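The kitchen demo, take two

Trurport has now pushed the second release of its block-moving policy, and the notes promise "robust color selection" on the toy kitchen bench. I'll believe it when the log does. In May the Villalba group ran 200 trials, and the summary gave one success rate for all of them, with green and yellow blocks lumped together. One number can't tell you if the planner picked the right block or just the nearest. 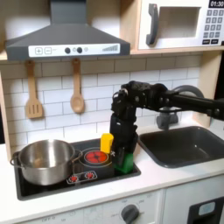
Praltari wrote back that splitting the score by color would only add noise, and that the grasp check at 20 Hz already catches a wrong pick. Maybe. A grasp check knows the fingers closed on something - it has no idea which block was asked for. The target label gets dropped from the log after planning, so you can't go back and look. 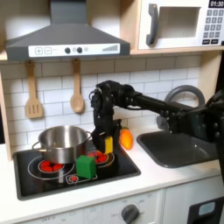 Yellow block in the gripper, green block on the stovetop.

Trerport has a patch open that keeps the label through to release. It's 4 lines long and still waiting for review.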